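家里的杂活，机器到底能干多少？拿一只插线板自测的教程

每隔一阵子就有人问我：现在的机器能做家务了吗？问的人多半刚看完一段视频，里面有个人形的东西在叠T恤，背景音乐很励志。我的标准答复是：你家插线板在哪儿，先让它去按一下开关。

按插线板的开关，四岁小孩会干，家长还得拦着。正因为它小、它无聊、它没有镜头感，用来衡量“机器能不能干活”才合适。叠衣服叠歪了，你可以说那是一种风格；开关没按下去，灯就是不亮，没什么可解释的。

这篇写给手边有夹爪、想自己动手测一测的人，手持的也行，装在机械臂上的也行。没有夹爪的读者也可以看，至少下回在Gisalbridge的展会上听销售讲“全场景家务”的时候，知道该问哪几句。

你需要准备的东西

一只平行双指夹爪，指尖要有点摩擦力。

一只带按钮开关的插线板，白色最好，后面会讲为什么白色最气人。

一张桌子，上面铺一块浅色的板。

一支铅笔，一张纸。表格软件当然也行，只是我见过太多人把下午花在给表格选配色上。

一个愿意在旁边看着、又不会一直出主意的人。最后这一项最难找。

第一步：把活儿说成一句话

开工之前先写下任务，一句话，别用“智能”“自主”这类词。比如：“夹爪从桌子右侧出发，用合拢的指尖把插线板上的开关按到底，松开，退回。”

Rogelio Dagdag当年在Grovside的车间里教我这一条，他的规矩更严：句子里凡是出现“等”字，就算没写完。“按开关等操作”，这个“等”字里能藏下一整年的工期。

写完之后念给不干这行的人听。他要是问“按到底是多底”，恭喜，你的第一个验收标准有了。听到咔嗒一声算，没听到不算，指示灯另说。很多插线板根本没有指示灯，或者有，但只在它自己高兴的时候亮。

第二步：摆桌子，先别通电

插线板的插头拔掉，所有练习都在断电状态下做。这一条我不打算写得幽默。黑色塑料的手指离插孔那么近，指尖有没有金属螺丝，你自己最好清楚。

板子摆正，让插线板的长边朝着远离你的方向，电源线从远端出去。线不要拉直，给它留一点弧度，让它自己找地方落。新手爱把线用胶带粘得服服帖帖，测出来成绩漂亮，拿到真实的客厅里立刻完蛋：真实的客厅里，线从来不服帖。 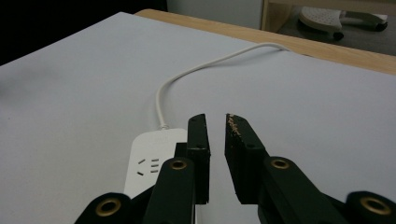 第三步：先看，再动

让夹爪停在插线板旁边，别急着伸手。这时候要回答一个听起来很蠢的问题：它知道插线板在哪儿吗？

白色的插线板，白色的线，浅灰白的台面。人看一眼就知道哪里是边，因为人早就知道插线板长什么样，眼睛只是去核对一下。机器的视觉系统得靠那点微弱的阴影把它抠出来。Ajith Rao做感知做了很多年，他给这种配置起了个名字叫“雪地找白兔”，并且坚持认为所有演示视频都应该强制使用白色道具。目前响应者为零。

还有遮挡。摄像头装在夹爪上的话，手指和连杆会占掉画面下半部分的一大块，你越靠近目标，目标越容易被自己的手挡住。人做家务时也挡，但人有脖子，可以歪头。

这一步的做法：

把夹爪停在三个不同的高度，每个高度看一眼画面，记下开关能不能完整看见。只要有一个高度看不见，就记下来，后面规划路线时绕开它。

然后把窗帘拉开，再看一遍；拉上，再看一遍。傍晚五点再看一遍，那时候的斜光会在板子上拉出一条影子，软件很可能把它当成第二根电源线，并且对此十分自信。

第四步：手指合拢，别张开

按按钮的时候，两根手指要并在一起，当一根粗手指用。张着按是新手最常见的错法：按钮正好落在两指之间的缝里，夹爪下去了，桌面被按得很结实，开关毫发无损。

合拢之后要检查三件事。

一是指尖对齐没有。两边一高一低，按下去会先碰一个角，按钮受力偏了，可能卡在半路。

二是摩擦片的状况。有些指尖贴了粗糙的颗粒面，夹东西很好用，按东西时会刮。边角磨损了也别急着换，先记录，旧指尖的成绩才是你以后每天要面对的成绩。

三是合拢的力。够并紧就行。电机一直使劲顶着，十分钟后会发热，然后你会得到一组“下午成绩比上午差”的神秘数据，开会讨论半天。

第五步：靠近开关

从上方接近，最后一小段放慢。插线板上的开关通常和插孔挤在一起，旁边就是那些斜的、横的小缝。指尖如果歪了，擦到的不会是什么空白地带，正是插孔。

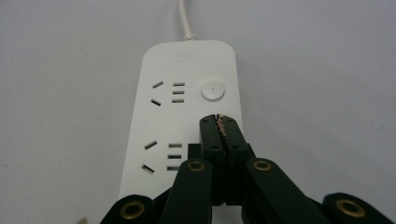

合拢的指尖悬在插线板右半边，圆形按钮就在前方。

停在这里，先不按。让旁观的人说一句：如果现在直直往下，会按到哪儿？再让软件说一句。两个答案不一样的时候，经验上应该信旁观的人；软件团队对此有不同意见，可以保留。

注意这时手腕下面的情况。连杆从插线板的近端上方横过去，那一头你已经看不见了。假如那里插着一个又高又胖的手机充电头，夹爪下降时第一个碰到的会是它。Panya Yensuk在Abella做验收，每次测试都要在看不见的那一头插一个最大号的充电头，供应商见了她就叹气。她的理由是自己家里就插着一个，而且拔下来就再也找不到了。

所以这一步分两轮做：先测光板，再测插满的。两轮之间的差距，就是宣传册和你家之间的差距。

第六步：按下去

终于到了。慢慢往下，听咔嗒声，听到就停，抬起，退回起点。算一次。

常见的几种失败，我按出现的先后排一下，你可以对照：

按到了按钮边上。最普通的一种，重新标定就好。

按到了，插线板跟着跑了。桌面光滑，插线板又轻，你一推它就走。人干这事时另一只手会下意识地扶一下，快得自己都没发觉。单臂机器没有另一只手，这是整篇教程里最要紧的一处。可以在底下垫防滑垫，但要写进记录，注明“客户须自备防滑垫及耐心”。

按下去了，又按上来了。带自锁的按钮，多按一下等于没按。控制程序里如果写了“失败自动重试”，而它又听不见咔嗒声，那它会非常勤奋地把你的灯开开关关。

线绊住了。退回时连杆勾到电源线，整只插线板被提起来一角。看着有点可怜，记一次失败。

第七步：数数，不许挑

先做20次光板，再做20次插满的。每次之间把插线板挪一挪，转个小角度，别每次都放回铅笔印上。放回铅笔印上叫排练。

我自己那一轮的结果，供参考：光板20次，成功的我就不炫耀了；插满的20次里成功11次。剩下的九次，六次是跟着跑，两次勾线，还有一次按得非常准确，按的是充电头。

成功一次的平均用时也要记。我那一轮插满状态下平均67秒，含观察、对位和它在空中想事情的时间。Rowena Macapagal站在旁边，中途去倒了杯水，回来问开始了没有。

记时间的时候不要扣掉“系统重新定位”那几段。人做家务的时候发呆也算在时间里，大家一视同仁。

第八步：把成绩翻译成人话

11比20，写成报告是“成功率过半，潜力显著”。翻译成家务是：每天晚上让它关一次灯，差不多隔一天你得自己从床上爬起来。

建议用下面几个问题来判断一件活儿能不能交给机器，工厂和客厅都适用：

失败一次的代价是什么？灯没关，小事。热水壶没放稳，大事。

失败了谁会知道？机器自己知道，可以重来。机器不知道，那就得有个人盯着，而那个人本来可以顺手把开关按了。

桌面归谁管？在Grovside那条线上，工件每次都从同一个位置出来，夹具夹死，同样的夹爪能按一整天按钮。它一点也没变聪明，是桌子变听话了。家里的桌子归一家人共管，谁也不听谁的。

有没有更笨的办法？就本题而言，有，叫带遥控的插座。Mark Anthony Macapagal看完我全部的记录之后，只发来一个购买链接。我认为他没有领会研究的精神，不过我下单了。

那么，能做家务了吗

分活儿。位置固定、东西够硬、失败了听得见响的，现在就能做，而且做得比人有耐性。软的、白的、反光的、连着线的、底下会滑的，还得再等。不巧家里的东西大半属于后一类，有些同时占三样。

要是有厂家说他们的机器已经全会了，请他把插线板的位置让给你来摆，充电头也由你来插。Arkier的演示员九月份答应过我一次，插线板是我摆的，结果他们的机器两次都按中了，我当场鼓了掌。第三次我把线往它那边挪了一点，演示员看了看表，说该午休了。

下一篇写拔插头。请先把防滑垫买好。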